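Okay, the long version of what I've been doing with my weekends, because three people asked and my replies were getting out of hand. It's a thread about folding shirts. Sorry in advance!

We're gathering examples for a system that's supposed to learn to handle clothes. The project is called Lerine, it's me and Wolfram Rothe and whoever we can talk into an afternoon of holding a gripper. No robot arm needed for this part. You hold the gripper in your own hand, you do the job, and the camera on it watches.

One example = one go at the job, start to finish. Pick up the sleeve, bring it over, let go, do the other one, fold the bottom up, done. Then you mess the thing up again and go back to the start. That last bit is most of the work and I did not budget for it AT ALL.

Our goal for the first round was 100 good ones. We have 106 recorded. Those are different numbers, and the gap runs the wrong way, because plenty of the 106 are junk. More on that in a bit.

First thing I got wrong: speed. I've folded shirts my whole life and I do it fast, with a little flick at the end. The flick is useless. On playback it's a blur and the finger position jumps all over. Wolfram watched two of mine and asked if I was swatting a fly.

So now we do it at what I call museum speed. Slow hands, but no stopping either - if you freeze in the middle to think, the system gets a nice clear lesson in freezing in the middle. You want to look like somebody who knows what comes next and is in no hurry to get there.

Second thing: two hands. I have one gripper in each and my brain keeps wanting to help with a thumb or a pinky. You can't. If bare fingers smooth out the collar, then the example has a collar that fixed itself by magic. Rosemarie Böttcher (joined us in the spring, much more patient than me) caught me doing it with my ELBOW.

Rosemarie is also the reason our notes are any good. Mine said things like "ok" and "meh" and once just "no." Hers say which garment, how it was lying at the start, which sleeve went first, and whether she'd keep it. I've stopped arguing and I use her sheet now.

About how it's lying at the start. This matters way more than I thought! If you always begin with the shirt spread out neat and square, you get a system that can fold a neat square shirt and is lost the second there's a wrinkle. Real laundry is a heap. So we start with it flat, then twisted, then half bunched, then with one sleeve tucked under.

The trap is that a person making a mess makes the same mess every time. I scrunch to the right. Always have, apparently. Wolfram drops things from shoulder height and they land in a sort of croissant. So we swap now: one person messes it up, the other folds, and no fair being nice about it.

Dark clothes are their own headache. Black on black, you lose the edges, and you can't tell a fold from a shadow when you play it back. I wanted to skip them for round one. Rosemarie asked what color I was wearing. Fine. Dark clothes are in.

What helps is a light tabletop and decent light coming from more than one side. Also leaving the collar where you can find it. I go collar first now on anything dark, it's the one landmark I trust.

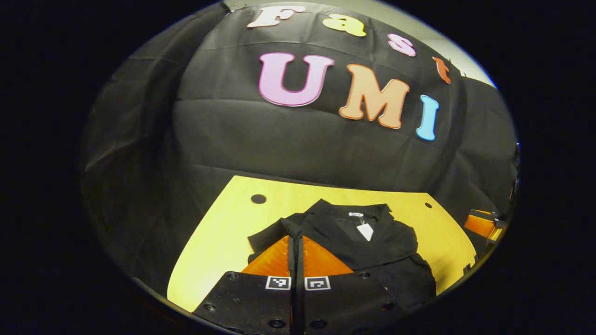
Tags are the other thing I go back and forth on. Cut them off, or leave them? They dangle, they catch on a finger, they flip over in the middle of a fold. My vote is a mix, so the system doesn't decide that a shirt is a thing with a tag on it. Wolfram's vote is scissors. We have not settled this and it's come up at two separate dinners.

Now the junk. We went through everything last night and tossed 30. That one hurt! Most of them were the markers on the gripper getting covered by cloth for too long, so the software couldn't work out how far open the fingers were. You don't notice while you're doing it. You've got a sleeve draped over the whole front of the thing and you're feeling great about your folding.

A few were me talking and drifting off to the side. A couple were fine except that the shirt slid off the table at the very end. And one is perfect, start to finish, really lovely, and I'd forgotten to hit record on the left hand.

People ask if we keep the ones where something slips and you fix it. Yes! If you lose the hem and go back and get it, calmly, that's a great example, maybe the best kind. If you lose the hem and say a bad word and shake the whole shirt out, toss it. I have personally supplied a lot of the second kind.

Practical stuff for anybody trying this at home or in a lab. Do sets of ten and then put the grippers down. Your wrists will tell you they're fine and they're lying. Swap garments between sets. Check the first recording of the day before you make any more, please, I'm begging you, I lost an entire morning in Rustedberg to a smudge on the lens.

And say out loud what you're about to do before you start. "Left sleeve first, from bunched." It feels silly. But then whoever has the sheet writes it down right away and you don't end up guessing on Sunday night like I did with the whole Kohlhase set, which may or may not be long sleeves.

Next up is more garments from more closets. We've got my stuff, Wolfram's stuff, and a bag from Rosemarie's sister, so as of now the system thinks people come in three sizes and own no stripes. If you're near us and have shirts you don't mind seeing scrunched a lot, message me.

Towels after that, maybe. Wolfram says towels are easy. I'm writing that down here with everybody watching so I can find it again in November.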